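2021-04-26

Up late, tea gone cold, quick one before work calls. Finally did the desk drawers. Been putting it off since March when the Udton order came and I just shoved everything in on top of everything else. Batteries, old keys, the Andex warranty card, receipts from Yusof going back ages. A whole bag of elastic bands?? Must be 300 in there. Why.

Tipped the lot out on the bed – bad idea, had to sleep in there later – and sorted as I went. Bin, keep, ask Teguh. The ask Teguh pile got silly so I gave up on it and put it in a shoebox with his name on. Wiped round the insides with a damp cloth, left them open over lunch.

Top one is for pens and nothing else from now on. Just the pink marker in so far, the rest are stil in the mug.

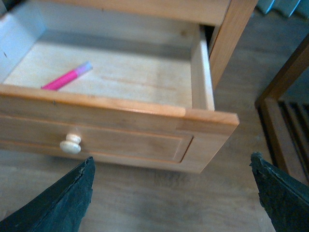
Anisa thinks I should get dividers before anything else goes back or it'll be the same mess by summer, and she says to measure the inside first, not the front, as she got hers wrong by a good bit and had to send them back. Fair enough. Clolanier do a set of 2 that might fit, must find the tape measure. Which was in one of the drawers. Which is now in the shoebox probably.

Second drawer for paper, envelopes, stamps. Bottom one chargers and leads, not touching that tonight, it's about 400 cables and none of them fit anything I own.

Back aches a bit. Bins go out tommorow, ring Mum, buy milk and sponges.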